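Bricks, Baseplates and a Sore Left Knee

18 Mar 2021

So I've spent most of this week thinking about baseplates. I had a list of grown-up things to do (taxes, the gutter, the dentist) and what I've done is wipe studs with a toothbrush and argue with Britta about the color red.

Quick recap for anyone who missed the last post: I bought a big mixed tub of LEGO from a garage sale in Kostthorpe, the kind where you can't see past the first layer and you pay your 40 dollars and hope. The first layer was great. Wheels, windows, lots of white. Underneath that was a solid mass of doll shoes, dried-up markers and one very old raisin. I washed everything in the bathtub in mesh bags and spread it out on towels, and if you have never knelt on a wet 2x2 brick I can't recommend it. My left knee still has a little square in it.

What I really wanted was the baseplates. I have always been a baseplate person. My brother built the tall wobbly stuff when we were kids, and I was the one on the floor laying out parking lots and gardens and floor plans for houses that never got any walls. There's something about all those studs in their straight rows that makes me want to put one thing down and then look at it for a while. (My husband says this is also how I decorate.)

The cleaning took forever. Dust gets right down between the studs and a cloth just slides over the top of it. I tried a paintbrush first, which moved the dust from one end to the other very nicely. Then dish soap and a soft toothbrush, working along the rows, then a rinse in the shower and a night standing up against the tub. Everaldo Godoy left a comment last time telling me to use a salad spinner for the small pieces, and Everaldo, thank you, that was genius, but a baseplate does not fit in a salad spinner. I did check.

Then came the red pieces! The tub had a handful of L-shaped ones and I fell for them immediately. You lay them flat and they turn into corners, and as soon as you have corners you have a place. A yard, or a room, or somewhere to park something. Leave the gaps wide and your eye fills in the rest. Britta Rathjen, who has been my partner in brick nonsense since we met in the checkout line at Stitora, thinks red is too loud and that I should have gone with dark gray. Britta is wrong. On a pale plate on a pale table, red is the only thing you can find without your glasses on.

I tried a few layouts. Spread out in a square is my favorite, with plenty of bare plate in the middle. I also like them in two pairs, facing each other with an opening between, so it reads more like two little rooms. The black hexagon goes in one of those. I have no idea what set it's from, and if you know, please write to me, it's driving me nuts. It's short and flat on top and it sits in there like a very serious piece of furniture.

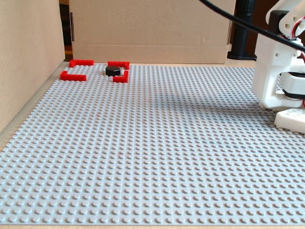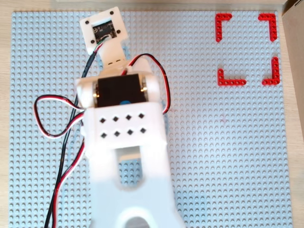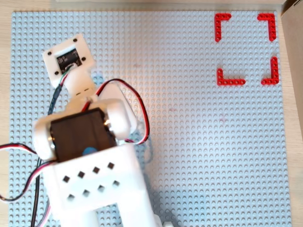
The big plate on the wooden table. Red corners in all three, black hexagon in the first!

Now, the table. I'm a floor person by nature but the knee has voted, so it's tabletop building for me from now on. I like it more than I thought I would. Light wood is lovely under the plates, and I get to sit in a chair like a lady. The downside is that anything round goes over the side, and then I'm on the floor again anyway with a flashlight. Cardboard helps a lot. Stand a piece of it up next to your plate and it stops most of the runaways, it costs nothing, and when it gets ratty you recycle it. I've looked at those fancy trays with a raised edge that Rindia sells and they are beautiful, and I'm going to keep using cardboard.

A few other things I've figured out, in case you're starting on a tub of your own:

Sort by shape first and color later. I did it the other way around the first time and ended up with a big bin of white where every single piece hid from me.

Keep your L pieces together. They tangle with everything else, and you'll want all of them at once or none of them.

Check a plate for warping before you clean it. Put it on the table and press each corner. I scrubbed one for half an hour before noticing it rocked like a boat. It's now under a stack of cookbooks and we'll see in June.

Don't build near the bread. I will not be taking questions on that one.

My next plan is a whole floor plan out of nothing but outlines, no walls higher than one brick. I want a kitchen, a hall and 2 bedrooms, with something small and odd standing in each room the way the hexagon does now. I thought I had enough red for it and I absolutely don't. There's a man named Ibrahim at the Saturday market who sells loose pieces by the scoop, 5 dollars a scoop, and he lets you pick through if you get there before it's busy. Britta is coming with me. She says she's only coming for the coffee, but she has already asked me how many dark gray corners I think he'll have.

Oh, and the doll shoes! I've matched up all but one pair and they're in a jar on the windowsill. If anybody's kid is missing a tiny yellow rain boot, left foot, I've got it. Leave me a comment and I'll put it in the mail.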